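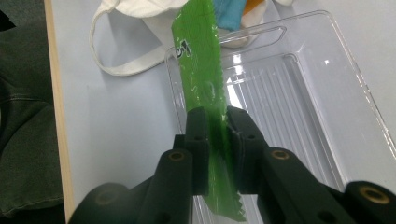
*Green packet, clear tray. The white cloth bag is at the back on the left.*

## One table, one afternoon

Welcome to my small gallery page about sorting. My name is Špela Petkov and I keep these pages for people who, like me, have too many small things in their drawers. I began the project in April, when we moved to the flat on the Molano side of town and I found that half of our boxes had only the word "various" written on them.

The first picture is the one I like best. The green wrapper is very shiny, almost like candy paper, and both its toothed lower end and its wrinkles catch the light. There is small black printing on it, but the glare covers a part of it and I did not try to copy it here.

## About the tray

The tray is clear plastic with rounded corners, and it has a long oval opening near the rim for the hand. I bought 12 of this kind from a shop called Vumura, and 2 of them live permanently in the kitchen. I like the raised lines on the bottom. Thin packets are easier to pick up from them than from a flat surface — at least for my fingers.

Clear trays have one weak side: they show every scratch. I wash mine by hand with lukewarm water and dry them with a soft towel.

## About the bag

White cloth, with a handle in a loop. I use cloth bags for everything that must leave the table: things for the cellar, things for my sister, things I cannot decide about. The last group is always the biggest.

## My rules for small packets

- Long and flat packets go in the tray lying down, all in one direction.
- Anything soft, like fabric, gets its own place.
- I stop after 60 minutes, also when the table is still full.
- A packet without a readable name goes to the front, so that I use it first.

The next page will be about the 6 drawers under the window. They are old ones by Du Plessis and they close badly, so I am first looking for new runners. If you know a good way to repair them — please write to me through the contact form.

Š. P.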